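ナソルム、卓上作業用ロボットアームの導入計画を公表　初年度は3台

2020年2月20日

厨房向け自動化機器の開発を手がけるナソルム(Nosholm)は、卓上作業用ロボットアームの導入計画と来年度の設備予算の概要を公表した。初年度に3台を購入し、食器や調理器具、筆記具といった日用品を机の上で扱う作業の評価に充てる。設備費の上限は1台につき400万円とし、アーム本体、グリッパ、制御装置、架台までをこの枠に収める。

計画では、機器の選定に先立って作業台まわりの条件を決めた。台の高さ、アームの取り付け位置、物を置く範囲の三点である。同社はこれまで、アームを先に購入し、後から台や架台を合わせる方法をとってきた。その結果、届く範囲が台の奥行きに足りず、架台を作り直した例があったという。今回は見積もりを依頼する段階で、作業範囲の図面を仕様書に添える。 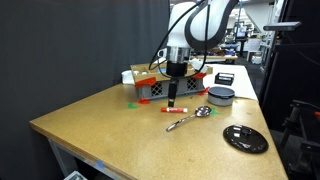
グリッパについては、細長い物と平たい物の両方をつかめることを条件とした。指先の部品は消耗品として扱い、本体とは別の費目に計上する。交換の頻度は作業の内容によって変わるため、初年度は予備を多めに確保し、実績を見て翌年度の数量を決める。ケーブル類も同じ費目に入れる。関節の動きに合わせて曲げ伸ばしを繰り返す部分は傷みが早く、過去の見積もりでは計上が漏れやすかった。

見積もりの依頼先は、ドルルティク(Drultik)とフルトホルム(Fultholm)の2社。ドルルティクの提案はアームと制御装置を一括で納入するもので、据え付けと初期調整の費用を含む。フルトホルムの提案は本体価格が低い一方、架台と配線は購入側の手配となる。ナソルムは本体価格だけで比べることをせず、据え付けが終わって作業を始められる状態までの総額で両社を比較するとしている。

比較表には、購入額のほかに保守契約の年額、故障時の代替機の有無、部品の納期を記載する。納期は89日以内を条件とし、これを超える場合は選定の対象から外す。発注は5月を予定している。
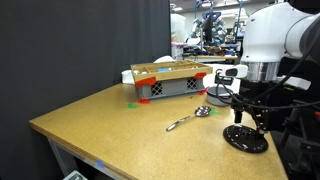
作業台に載せる容器や仕切り箱などの備品は、設備費とは別に消耗備品費で購入する。単価は低いが、種類が増えると管理の手間がかかるため、品目を22に絞った。内訳は調理器具、容器、文房具、台に固定するための部品など。同じ品を後から買い足せるよう、型番と購入先を一覧にして残す。生産終了になった品が出たときは、形と寸法の近い品に置き換え、置き換えた日を記録する。

固定用の部品は、市販品で合うものがあれば市販品を使い、なければ社内で製作する。製作にかかる材料費は消耗備品費に含めるが、作業時間は人件費として扱う。この区分は社内でも意見が分かれており、今回の計画では暫定的な扱いとした。位置決めに使うテープなどの少額品は、部署の事務用品費から支出する。

このほか、台と周辺機器を置くための床面積も計画に盛り込んだ。アームが動く範囲に加え、人が横に立って物を置き直すための通路を確保する。仕切りのカーテンや棚の移設費は施設費に計上し、設備費の枠には含めない。 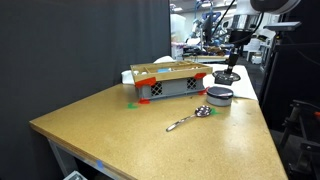 ダンラディ(Danladi)は、施設費を別枠にするなら移設の時期も発注と一緒に決めておくべきだと指摘する。同社は共同で評価を行う予定で、機器が届いても置き場所が整わず、梱包のまま保管する期間が生じることを懸念している。保管中も保証期間は進むため、検収の日を納品日とするか据え付け完了日とするかを、契約前に確認するよう求めた。

ナソルムはこの指摘を受け、検収を据え付け完了後とする条項を仕様書に加えた。ドルルティクは了承し、フルトホルムは社内で検討中としている。移設は機器の納品より前に終える日程に改めた。

保守については、初年度は両社いずれの場合も標準の契約を結ぶ。2年目以降は、故障の件数と停止した時間をもとに、契約を続けるか、都度払いの修理に切り替えるかを判断する。停止時間は台ごとに記録し、原因を本体、グリッパ、配線、その他に分けて集計する。中古機の購入も検討したが、部品の供給期間を確認できなかったため、初年度は新品に限った。

安全に関する費用は上限の枠内に含めた。非常停止スイッチの増設、床への表示、操作する人への講習が対象となる。講習は納品元に依頼し、受講した人だけが操作できる運用とする。 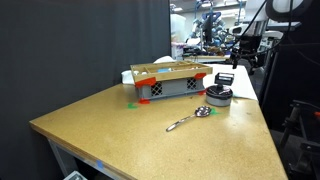 3台を一度に買わず、1台ずつ導入する方法はとらないのか。
同時に購入するのは、機種と設定をそろえ、台による結果の差を小さくするためである。ただし据え付けは1台ずつ行い、1台目の検収が済んでから次の作業に移る。1台目で仕様に合わない点が見つかった場合は、残る2台の納品を延期できるよう契約に定める。

予算の執行状況は四半期ごとにまとめ、枠を超える見込みが出た費目は購入を止めて見直す。選定の結果は発注後に公表する。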